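Clodent Community Help
Clubs and Classrooms > Student Projects

Student arm drops round objects halfway through the lift, how do we fix the grip?

Posted by Deepika Varghese

I run an after-school robotics club at a middle school. We have 11 students and one Pinto arm with the stock two-finger gripper. The club project this term is clearing a table: the arm picks up one item from a plate and puts it in a bin. The students wrote the pick sequence themselves in blocks and most of it works.

Boxes and foam cubes are fine. Fruit is the problem. The fingers close, the arm starts up, and the fruit rolls out sideways somewhere between the plate and the bin. Out of 20 tries we got 7 good ones. The plate also slides when a finger touches down on it, so the second try starts with everything in a different spot from where the students taught it.

What we have tried: closing force turned up from the default, slower lift, rubber bands around the fingertips. The rubber bands helped a little but they creep up the finger after a few picks. I would like to keep the stock gripper if possible. We have a showing for parents at the end of August and no budget left to speak of.

Is this a force problem or a position problem? And is there a way to test it that the students can do on their own?

Clirkeck

Position, most likely. I coach a high school team and we went through the same thing with the same arm.

If the fingers close above the widest part of a round object, they push it down and out. If they close too far below it, the tips hit the plate first and never get a proper hold. You want the pads at the widest part or slightly under. Have the students put a strip of tape around the fruit at its widest point and lower the open gripper with the jog buttons until the middle of the pads lines up with the tape. Save that height as the pick height. Then close slowly and watch whether the fruit moves. If it shifts toward one finger before the other one touches, the gripper isn't centered and they need to move it over and save again.

With long fruit, also check which way it is lying. Grip across the short direction, near the middle of the length. If you grip near one end the heavy end swings down as soon as it leaves the plate, and no amount of force on those small pads will hold it. We rotate the wrist in the program to match, and the students put the fruit down against a mark so it always points the same way.

For the plate, put shelf liner under it. The cheap kind with holes works.

For the test, change one thing at a time and do the same number of tries for each. Ours kept a sheet with pick height in one column, wrist angle in the next, and held or dropped in the last. It took two meetings to get through it all. After that they had 19 good picks out of 20 with a plastic lemon, and the real ones were a bit worse.

Put the force back to default before you start. High force bruises the fruit and hides the position error.

Olell

Buy softer fingers. The stock ones are junk for anything round. We swapped ours and had no more trouble. If you have a 3D printer at school you can print them.

Deepika Varghese

Thank you both. Clirkeck, the pick height was well above the tape line, so that was a big part of it. We saved a new height and put liner under the plate, and the force is back to default. The students are working on the wrist angle now. Olell, no printer here, but I will keep the fingers in mind for next year.

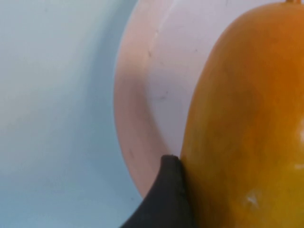 Should the students redo the saved pick height every time they change to a different fruit?

Clirkeck

Only if the new one is clearly bigger or smaller. Save one height for small fruit and one for large, give them names the students will recognize, and have the program ask which one to use at the start. Within each group the pads cover enough height to make up the difference. Do redo it if you change plates, as the rim and thickness are different on every plate and the fruit ends up higher or lower.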